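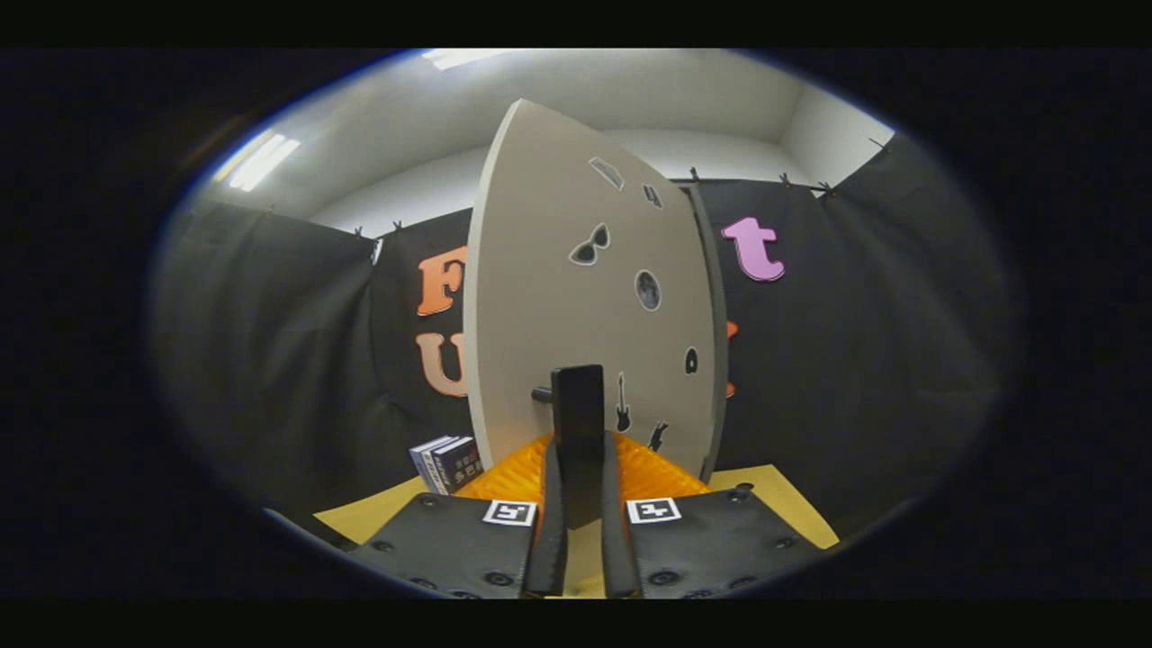 5.3 Failures during peg-board trials

The Demcombe gripper completed most of its 116 attempts without incident, so this section is about the others. The commonest fault was a false grasp: the fingers closed on a block, the controller reported success, and the arm withdrew with great confidence and nothing in hand. We traced this to the width threshold in Trasulico, our grasp-checking module, which accepted any gap above 3 mm as proof of an object. Worn finger pads met that standard by themselves.

The second fault was less polite. In three attempts the controller went on pressing after contact and tipped the board over. The force limit had been set correctly, but in a configuration file that was no longer being read. Figure 3 plots contact force against time for these attempts; the flat line at the top is the sensor giving up. An operator stopped each run by hand, the last one rather late.

We have since moved the limit into the motor driver, where Khúc, the planner, cannot overrule it. The false grasps are rarer with new pads, though Trasulico still congratulates itself now and then.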